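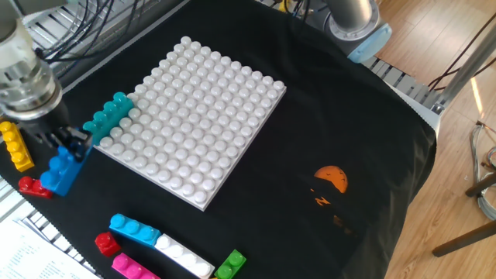

Fig. 4. Practice task with baseplate and bricks. The gripper is holding the blue brick.

4. First session at the practice bench

Welcome to the fun part! Before your team at Helton moves on to real kit packing, everyone spends a session here with the Ondeck arm and a set of bricks. You'll do the thinking and the arm will do the reaching, which feels odd for the first few minutes and then rather good.

4.1 Spread the black cloth over the table and lay the baseplate on it, studs up. It can sit at an angle.

4.2 Scatter the loose bricks around the plate. Leave finger room for the gripper between them.

4.3 Press GUIDE on the handset. Choose a brick and bring the gripper down over it slowly.

4.4 Close the gripper, lift, and turn the brick until its studs face up. Tilted bricks won't seat.

4.5 Lower it on to the plate and press SAVE. Your move is now in the library, under your own initials!

CAUTION: Keep hands off the cloth whenever the arm is live. Press HOLD before you pick up a dropped brick.

NOTE: Cables must stay clear of the arm's joints. Check them again after moving the table.

What changes on your shift

Packers at our Broklow site used to place all 3,527 parts of a daily order by hand. The arm now takes almost 200 of the most repetitive picks, and the packers teach it new ones, check its work and decide when it stops. Many have told us their wrists ache less by the afternoon (ours too, after testing this thing).

Save at least 70 practice moves before going on to Section 5, Packing with Trays.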